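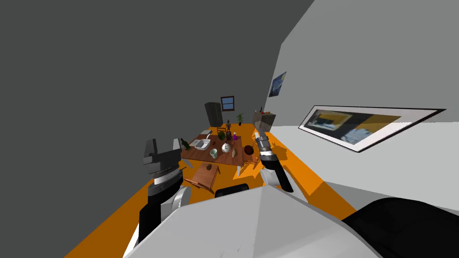

The Robot Budget Nobody Finished

10 Feb 2018

Every sales deck for a two-armed household robot has a page on savings. The one Hinon sent to Surnunham, a meal service with 16 kitchens, had four of them. What it lacked was a page on the months before the robot touches a real cup.

Surnunham's planners had set aside money for one machine, a spare gripper and a service contract. Then they asked for a quote on simulation, and the plan got a lot longer.

The pitch for simulation is easy to like. You build the dining room in software, put a table and chairs in it, and let the robot practice on dishes that cost nothing to drop. Vemside, which sells the software, offered 600 hours of practice time at a flat rate. Setting up the rooms was extra. So was every new object past the first 80.

Ask what happens when you buy different mugs.

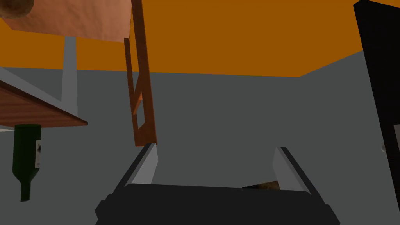
What the hours buy

A simulated hour is cheap. A useful one is harder to price. Vemside's quote counted any hour the software was running, including resets and failed starts. I would want a contract that pays for finished tasks, with the buyer picking the tasks. Clearing a crowded table is a fair one. Waving at an empty one tells you very little.

Then there is the move to real hardware. Dimitriou, an equipment leasing firm, wants 17 percent of the purchase price held back until the robot does the job in the customer's own room -- on the customer's own table, with the customer's own clutter.

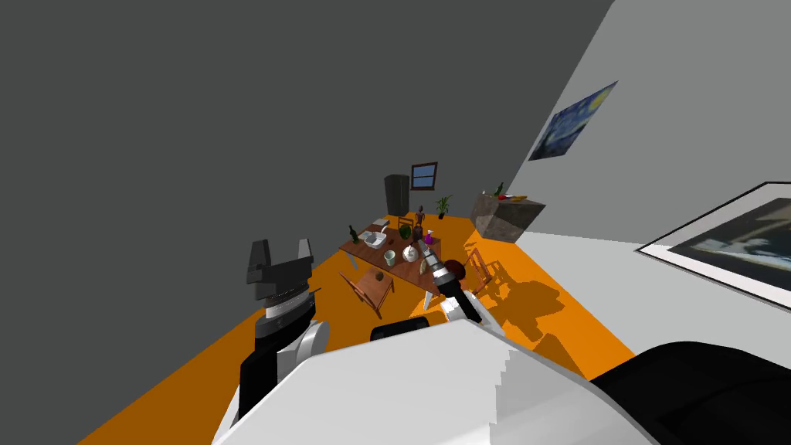
Sellers don't love that clause, and two of the three bids Surnunham received in November left it out. I'd throw those two away. Staff time belongs in the budget as well, and so does a plan for the day the robot is down and lunch still has to go out.

Surnunham hasn't signed anything yet. Its kitchens are hiring dishwashers.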